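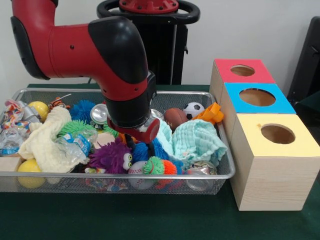 Planning and Paying for a Sorting Arm: Your Questions

We get a lot of mail from schools, libraries and small workshops that want to set up a robot arm for sorting practice and have no idea what to put in the budget. Good! It means people are planning before they buy. These are the questions that come up most, with the answers we give over the phone.

What should we budget for besides the arm?

More than you'd think, though most of it is small stuff. The arm takes the biggest share, then the gripper (sometimes included, sometimes not, so read the quote twice). After that come the stand, the table, the camera and its mount, cables, a computer, and the things you want the arm to pick up. At our Gultberg site everything apart from the arm, gripper and computer came to $1,691. The stand was the biggest piece of that. The baskets hardly registered.

Do we need a special table?

You need a steady one. Lean on a corner and push. If it rocks, the arm will find that out too. We like a plain cloth over the top in one dark color, green in our case, and it costs next to nothing. Small things don't skid as far on cloth, and a silver can is easy to spot against it.

Can we use a basket from the housewares aisle?

Yes, and please do! A wire-mesh basket is cheap and easy to replace. The one thing to watch is depth. A tall basket forces the wrist down between the walls, and a long wrist needs more room than the gripper does. Bring a tape measure to the store, and write down the widest part of the wrist before you go. Mesh has one annoying habit, which is that thin items like wrappers press up against it and are hard to pinch from above.

What objects should we buy?

Buy less than you planned and collect the rest. Empty soda cans and water bottles are free, and crushed ones are far more interesting than new ones because every one has a different shape. Mix in a few sports balls, some wooden blocks, a bit of knitted cloth, and some toys with odd surfaces. Spiky rubbery balls are a favorite of ours. They come in loud colors, and the ones with googly eyes get kids to the table faster than any poster we've printed. Ours sit in one big heap with the cans and a baseball.

We tell new sites to set aside $50 for toys and $60 for replacements during the first year. Cloth items wear out first at our place.

Why the knitted cloth? It looks like it would get in the way.

It does, and we love it for that. A ball is a ball from every side. Cloth folds, drapes over its neighbors and hides half the pile. If your project will ever handle laundry or mixed recycling, start with cloth early so you know what you're in for. If you only want to move blocks from one spot to another, leave it out and save yourself some headaches.

Is it worth paying for a wooden sorting box?

We think so. Ours has three stepped compartments with a red, a blue and a yellow face, and a round hole in the top of each. The hole in the red one is smaller than the hole in the blue one, so hole size is part of the job as well as color. Pornthip Hemmin runs our planning sessions, and she suggests making a cardboard version first. Cut the holes, hold your objects up to them, and only then order the wood. She has saved at least one school from buying a box that its own baseballs couldn't get through.

Floor stand or table mount?

This one depends on your room. A table mount saves money and floor space, but every bump to the table becomes a bump to the arm. A separate pedestal costs more and has to be placed with some thought. Before you order one, mark its base on the floor with tape and leave the tape there for a week. Do people trip over it? Can the door still open? Check the bolt pattern on the mounting plate against the drawing for your arm, too. Our Damico site skipped that step and spent $200 on an adapter.

How much wall and floor space do we need?

Take the full reach of the arm from the maker's sheet, draw that circle on your floor plan, and then add walking room outside it. Chairs belong outside the circle while the arm is running. A plain white wall behind the workspace is a nice bonus if you're using cameras, so before you pay for a backdrop, look at which walls you already have.

New or used?

Either can be a happy purchase. With a used arm, ask for the hours on it, the software version, whether the controller and emergency stop are included, and whether the maker still sells spare parts. Ask to watch it run, and watch every joint move, one at a time. A shiny shell tells you that someone wiped it down and that's all. We bought used for Skultusstead and would do it again, but we also had someone on hand who was comfortable opening things up.

One gripper or several?

Start with one. Run it for a month on everything you own and keep a list of what it drops. That list is your shopping guide for the second gripper, and it makes a very convincing page in a funding request – much better than a catalog printout.

What running costs do people forget?

Staff time, mostly. Somebody has to refill the basket, pick up what rolled away, and reset the box. Put those hours in the plan with a name next to them. Then there's fingertip wear on the gripper, a spare cable or two, and shipping if the arm ever has to go back for service. Keep the original crate. Yes, it's huge. Keep it anyway.

When should we order?

If you want to be running when school starts, August is too late to begin asking for quotes. Get them in spring. Stands and mounts can take longer to arrive than the arm itself, and a robot sitting in its crate is a sad sight.

Can we see a setup before we decide?

Please come! The Prasertsri workshop is open to visitors on Tuesday afternoons. Bring your floor plan, your draft budget and a bag of whatever you want sorted, and we'll go through all three with you at the table.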